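March 2022 – garment folding bench, Trelora shirts

Picked up from the February entry. The wooden table stays as the working surface; the gray perforated plate sits at the back left, and garments go down to the right of it. Kelechi Sani asked for one set of notes on the green printed shirt before we go on to the rest of the Trelora batch, so this entry covers that shirt only.

Start condition is bunched, not folded. Pick up at the shoulders, drop from 28 cm, leave as it lands. No smoothing by hand before the first fold.

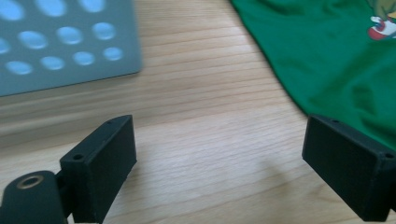
*Page last changed: March 2022, K. Sani*

Bare wood between the plate and the shirt is enough to lay out one sleeve. If the shirt lands closer than 14 cm to the plate, drop again. The plate is not to be used as a folding edge. Bassey tried that on the towels and the corners came out uneven.

Fold sequence as agreed:

1. Spread with print up, hem toward the operator.
2. Flatten from the collar down. Open palm only, no pulling on the print.
3. Sleeves in, left then right.
4. Sides to the center line.
5. Hem to collar, then once more.

Time limit for the full sequence is 47 seconds. Over that, log it as slow but finish the fold.

Step 2 is where the time goes. Creases running through the print hold their shape more than those in the plain cloth, and with this shirt the lettering beside the crocodile is the worst of it. "WEST" reads clearly with the shirt still crumpled; the line under it goes into a fold after the first few letters, and the large letters above are hard to make out. Use the small line as the check for flat: if the whole of it can be read from the hem side, go to step 3.
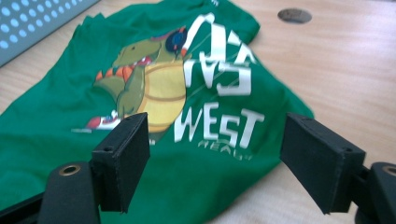

A second check on the spikes down the crocodile's back was proposed and dropped. They can look straight while there is still a ridge near the collar.

Storage: folded shirts go to the Trandenville shelf, print out, one stack per color. Labels from the Trarkudmont roll, 1,000 to a roll, so no need to reuse old ones.

Open points:

- Sleeve order for left-handed operators – Kelechi to decide.
- Whether the 28 cm drop is too low for the heavier shirts.
- Copy step 2 into the towel notes, minus the print check.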